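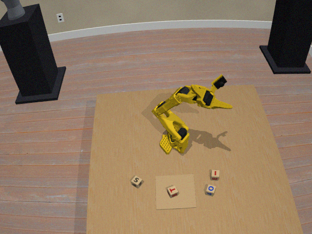
Plultar Language Evenings in Altach
Frequently asked questions

We collected on this page the questions which reach us most often by e-mail and by telephone. Please read it before you write to us, perhaps your answer is already here. The page is updated before each new term.

Registration and places

Which languages can I learn?

At present we offer German, Polish, Italian and English. German is taught at all levels from complete beginner upwards. Polish and Italian are taught at beginner and lower intermediate level. In English we have only conversation groups, and for these you should already be able to speak in simple sentences. We are often asked for Spanish. We do not have a teacher for it at the moment.

How do I register?

You fill in the form on the registration page and choose a course number. You then receive a confirmation by e-mail with the invoice attached. Your place is reserved from the moment of the confirmation, and you have two weeks to pay. If you don't receive the confirmation within two working days, please look first in your spam folder and then write to us.

How many people are in one group?

The maximum is 13. We start a group when at least six people have registered. If there are fewer, we will contact you before the first evening and offer you another group, a shorter course with the same number of participants, or your money back. You decide which one you prefer.

The group I want is full. What can I do?

Ask us to put you on the waiting list. It happens quite often that somebody moves to another level after the first evening, and then a place becomes free. When we call you, we need an answer until noon of the next day, otherwise we must call the next person on the list.

Can I register for a friend?

Yes, but please give the e-mail address of your friend and not your own. Otherwise all messages about cancelled evenings and homework will come to you.

Levels

How do I find out my level?

There is a short written test on our website, which takes twenty minutes. Please do it without a dictionary and without help. The result is a suggestion only. After the test you may also have a telephone talk of five minutes with a teacher, and we recommend this to everybody who learned the language many years ago at school. Such people usually understand more than they can say, and the written test doesn't show it well.

I am between two levels. Which one should I take?

If you have time for homework, take the higher one. If you know already that the autumn will be full of work for you, take the lower one. A change is possible until the end of the third evening, provided that there is a free place.

Can I begin with German if I don't know the Latin alphabet well?

Yes. For this we have a preparatory course, which lasts four weeks and comes before the beginner course. The group learns to recognise and write the letters, to spell names and addresses and to read simple signs. Much of the work is done with large-print sheets, and only later with pen and paper. It is also suitable for people who didn't go to school for long in their own country. Please tell us when you register, so that we can plan more time for you at the beginning.

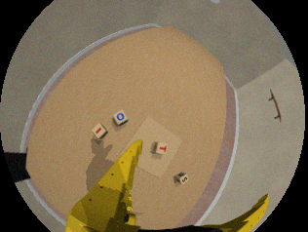

Letter blocks on a round table, seen from above.

Do I get a certificate?

You get a confirmation of attendance if you were present on at least three quarters of the evenings. It states the language, the level and the number of hours. It is not an exam certificate. If you need an official exam for a residence permit or for an employer, we can tell you which documents the exam centres normally ask for, but we cannot register you there.

Prices and payment

What does a course cost?

A full term course costs 200 euros. The preparatory course costs 112 euros. The price of the copies is included, the price of the textbook is not.

Is there a reduction?

Pupils, students, apprentices and people without work pay half. Please send a copy or a photo of your proof together with the registration. We cannot change the invoice after the course has begun – this makes too much work in the bookkeeping. If two people from the same household register, the second person pays the normal price, but the two may share one textbook.

Can I pay in instalments?

Yes, in two parts. The first part is due with the registration and the second in the middle of the term. You should write "two parts" in the comments field of the form. There is no extra fee.

What happens if I must cancel?

Until one week before the first evening you can cancel without cost. After that we keep half of the fee. Once the course has begun we cannot return the fee, except in the case of a long illness with a letter from your doctor. You may however give your place to another person of the same level. Please inform us of the name before this person comes.

Which textbook do I need?

The title is in your confirmation. The bookshop Uker keeps the books for all our beginner groups until the second week of the term, and you can collect yours there if you mention the course number. Used books are fine, but check that it is the same edition, as the page numbers are different in the older ones. Please rub out the solutions if they are written in pencil.

The evenings

Where do the courses take place?

In the Jasińska building in Altach, on the first floor. The entrance is on the side of the courtyard. Conversation groups meet in room 4, and for all other groups the room is written on the sheet beside the staircase. The front door is locked at half past seven in the evening. If you arrive later, ring the bell with our name and wait a little, someone has to come down the stairs.

What time do they start and end?

Early groups are from 17:45 to 19:15, late groups from 19:30 to 21:00. There is no long break, but most teachers make a pause of five minutes. People of the late groups should please wait in the corridor until the early group has left.

What should I bring with me?

Something to write, a notebook and, from the second evening, the textbook. Water is allowed in the rooms. Warm food is not allowed, also when it is only soup in a cup.

Must I do homework?

It is not controlled and you don't get marks. But an evening once a week is not much, and those who do nothing between two evenings find it difficult after a month. Count with one hour per week. The preparatory course has no homework, only some voluntary reading sheets.

May I bring my child?

Unfortunately not to the lessons, except babies who still sleep most of the time. We know that this is a problem for many parents, and we are looking for a solution for the early groups. 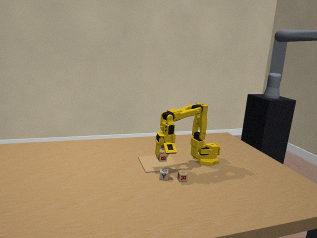 Absence and holidays

I cannot come one evening. Do I have to say so?

It is polite to send a short message, and it helps the teacher to plan the work in pairs. The material of the evening will be sent to you on request. Missed evenings cannot be made up in another group.

What if the teacher is ill?

We try to find a replacement. If this is not possible, we send you a text message before 15:00 and the evening is added at the end of the term. For this reason it is important that we have your mobile number and not only the one from your home.

Are there courses in the summer?

The office and the rooms are closed in August. Before that there is one intensive week of German, in the mornings, when enough people ask for it. The dates are put on the website in spring.

Is there a lift?

Yes, but it is small – a folded pushchair fits in, a wide wheelchair does not. If you cannot use the stairs, write this in the form and we will ask for a room on the ground floor for your whole group. This was always possible until now when we knew it two weeks before.

I forgot something in the room. Where is it?

Things that were found are kept in the grey cupboard next to the office until the end of the term. Keys and telephones we keep inside the office, and you must describe them before we give them back. Umbrellas can be taken from the stand without asking, if it is really yours.

My question is not on this page. Whom can I ask?

Write to the office with the contact form, in German, English or Polish. Please mention your course number if you have one. We answer normally within two working days, in the first week of a term it may take up to four.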